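**Shirt folding** is the reduction of a shirt to a flat, roughly rectangular bundle for storage, display or travel. It is distinguished from rolling, which suits knitwear, and from hanging, which is usual for dress shirts kept in a wardrobe.

## Method

The shirt is buttoned and laid face down. Each side is brought to the centre of the back, the sleeves are turned down along the body, and the tail is folded up in 2 or 3 stages. Collared shirts are finished with the collar uppermost. A firm, level surface is preferred to a bed, and lines of coloured tape are sometimes laid on it as a guide to width.

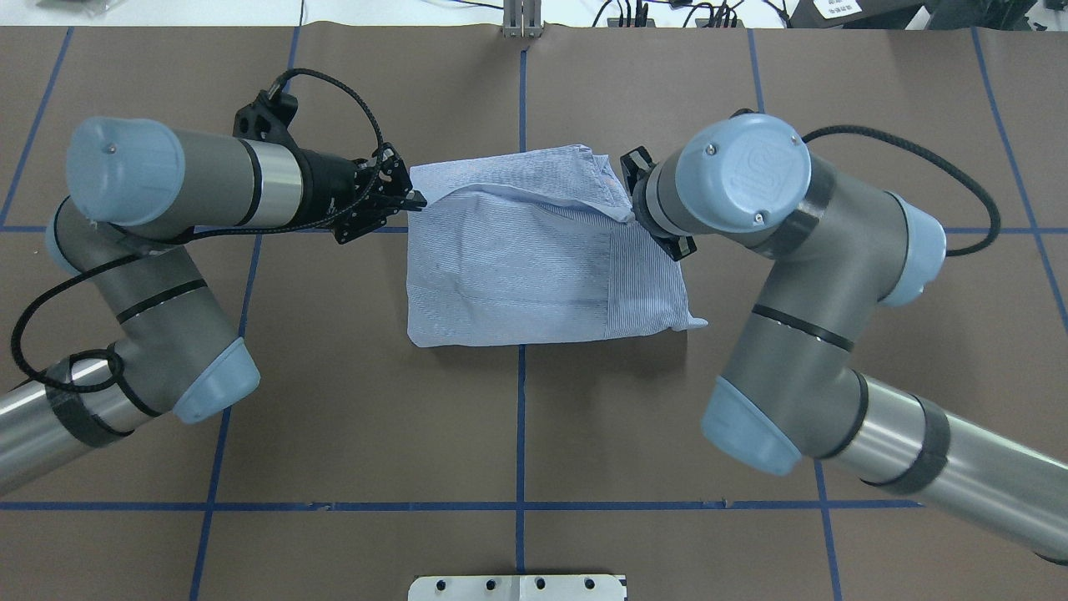 Woven cotton holds a crease more readily than jersey, and pinstripes make a crooked fold easy to notice. The laundry handbook issued by Tsakiris advises smoothing the lower half first, though a reader writing to the Holalau household bulletin in August objected that this only pushes the wrinkles up to the collar, and that the yoke should be flattened before anything else. Later printings give both orders.

## Storage

Folded shirts are stacked with the folds facing alternate ways so the pile stays level. The Nevadport drawer standard allows 4 shirts to a stack and a drawer 600 mm wide. Tissue or a card insert may be added for travel.

## See also

- Ironing
- Linen cupboard
- Rirkine folding board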